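2022-07-15, viernes. Cuaderno del taller, tapizados

Sigo con el asunto de las telas grises. Escribo en español porque Usha me pidió que el cuaderno sea para todos, y los que vienen el lunes de Broranham no leen mis notas en la otra lengua. Si hay errores de gramática, corregir con lápiz, por favor, no con bolígrafo.

Lo que quería hacer hoy:

- terminar la comparación de los dos rollos de Hullatex (el lote viejo y el lote nuevo)
- mirar la tela gris con luz de la ventana y con luz de techo
- decidir la espuma para el módulo bajo
- contestar a Raghavendra sobre las grapas

Hice los dos primeros puntos, el tercero solamente a medias. El cuarto mañana por teléfono.

## Los dos lotes

El lote viejo es del mes de febrero. Corté una muestra de cada rollo, del tamaño de una hoja, y las puse una junto a la otra en la mesa de corte con la trama en el mismo sentido. Esto es importante, porque la primera vez las puse giradas y parecía que había una diferencia grande de color. Era solamente el sentido del hilo. Perdí casi toda la hora antes de la comida con esto.

Con la trama bien puesta, la diferencia es pequeña pero existe. El lote nuevo es un poco más verde. No sé explicarlo mejor. Si uno mira el hilo claro solo, es igual en las dos muestras; es el hilo oscuro el que cambia. Usha dice que ella no lo ve. Le pedí mirar las muestras otra vez sin saber cuál era cuál, y eligió bien la primera vez y mal la segunda, así que esta prueba no demuestra nada.

Conclusión provisional: no mezclar los dos lotes en la misma pieza. En piezas diferentes de la misma sala creo que se puede, si no están tocándose. Para los respaldos y los asientos del pedido de Coltden hay que usar un solo rollo. Queda bastante del nuevo. Del viejo no queda bastante, por eso lo guardo para reparaciones y para los botones.

## Mirar la tela montada

Una muestra plana en la mesa engaña. La tela tensada encima de la espuma cambia, el tejido se abre un poco y la luz entra de otra manera. Por eso me gusta mirar siempre la superficie grande y ya tapizada, de cerca, y sin tocar el color con las manos, que siempre están con polvo de tiza.

Lo que busco cuando miro:

Primero la sombra. En una superficie de un solo color el ojo piensa que hay manchas donde hay solamente menos luz. Un lado más oscuro que el centro no es un defecto de la tela. Para estar seguro hay que mover la lámpara y mirar si la parte oscura se mueve también.

Después el tejido. Quiero ver los puntos claros y los oscuros repartidos, sin líneas. Si aparece una línea vertical, casi siempre es un hilo demasiado tirado en el borde, y se arregla quitando algunas grapas de este lado y volviendo a tensar con menos fuerza.

Y al final las costuras, pero esto es otro trabajo y lo hago con otra lista.

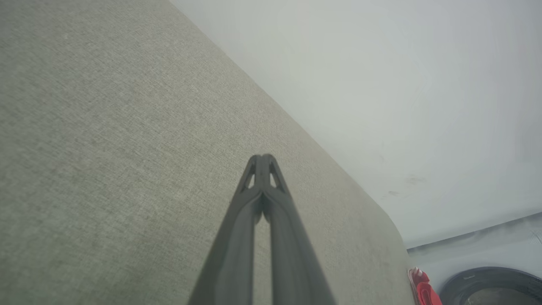
## Notas sobre este gris

El gris jaspeado con un poco de verde, de tejido fino, es el tono que más me gusta de todos los que hemos tenido en el taller. De lejos es un gris tranquilo. De cerca tiene los puntitos de hilo claro y de hilo oscuro y no resulta aburrido. En la imagen se ve uniforme, sin dibujo, y la sombra hacia la izquierda es de las que digo en el apartado anterior: la miro como sombra y no la apunto como mancha.

Cosas que he aprendido con telas de este tipo, para el que venga después:

1. La tiza blanca se ve mal encima de los hilos claros. Usar la amarilla, pero solamente por el revés. La amarilla por el derecho deja una marca que no sale con el cepillo.
2. Planchar por el revés y con paño. El calor directo aplasta el tejido y deja una zona brillante. Una vez lo hice con un brazo entero y tuve que cortarlo de nuevo.
3. El hilo de coser debe ser un tono más oscuro que la tela, no más claro. En la bobina parece demasiado oscuro, pero en la costura desaparece.
4. Pelusa: esta tela coge poca, pero la que coge es blanca y se ve mucho. Limpiar la mesa antes de extender el rollo. Sí, otra vez.

Falta una prueba de roce. El frotador manual de Bhat está libre la semana próxima, y quiero darle 600 pasadas a una muestra del lote nuevo y otras tantas a una del viejo. No es una prueba oficial y no se puede escribir en la ficha para el cliente. Es para nosotros, para saber si el hilo oscuro del lote nuevo suelta fibra antes que el otro.

## Espuma para el módulo bajo

Tengo dos posibilidades. La espuma firme de 5 cm con una capa de guata encima, o la más blanda, sin guata. He montado las dos en un tablero de prueba, con retales, y me he sentado en las dos muchas veces. Esto no se ve muy profesional, pero no conozco otra manera.

La firme con guata da un borde limpio y la tela queda recta. El problema es la esquina: la guata hace un bulto cuando se dobla, y con un tejido fino el bulto se nota. Hay que rebajar la guata con las tijeras, en diagonal, antes de doblar. Lo intenté en una esquina y quedó bien. En la siguiente corté demasiado y quedó un hueco, que se siente con el dedo aunque no se ve.

La blanda es más agradable al principio, pero después de un rato siento el tablero. Para un banco de entrada donde la gente se sienta para ponerse los zapatos puede servir. Para el módulo bajo, que se usará como asiento de verdad cuando hay visitas, prefiero la firme.

Usha prefiere la blanda. Lo dejamos abierto hasta que Raghavendra se siente también. Los tableros están en el estante de abajo, con una cinta de papel donde pone cuál es cuál. No quitar la cinta.

## Grapas

Raghavendra Naidu pregunta si podemos pasar a la grapa más corta para todo. Mi respuesta, para no olvidarla cuando lo llame:

- en el tablero fino, sí, la larga casi sale por el otro lado
- en el bastidor macizo, no, con guata y tela doblada la corta coge muy poca madera
- en la tela negra de debajo da igual

Pedir las dos medidas entonces. Preguntar también si la caja abierta que él tiene en su banco es de las nuestras o de las suyas, porque en nuestro armario falta una.

## Desorden y pendiente

He cambiado los retales grises de sitio. Estaban mezclados con los azules, y con la luz de la tarde un azul apagado y este gris se parecen mucho. Ahora los grises están en la caja con tapa. En la tapa escribí el lote de cada bolsa. Si alguien saca un retal, que lo devuelva a su bolsa y no encima de todo.

Las tijeras grandes necesitan afilar otra vez. Cortan bien al principio de la hoja y mastican en la punta. Para esta tela no las uso, uso las medianas de Usha Arumugam (con permiso).

Pendiente:

- [ ] llamar a Raghavendra, grapas y caja
- [ ] escribir a Hullatex por el tono del lote nuevo, adjuntar las dos muestras con el sentido de la trama marcado por detrás
- [ ] reservar el frotador
- [ ] repetir la esquina de guata, esta vez marcando la diagonal antes de cortar
- [ ] tiza amarilla, queda un trozo pequeño
- [x] etiquetas de los retales

La carta a Hullatex la escribo yo, pero que Usha la lea antes de enviar. La última vez puse «tela deprimida» y quería decir «hundida».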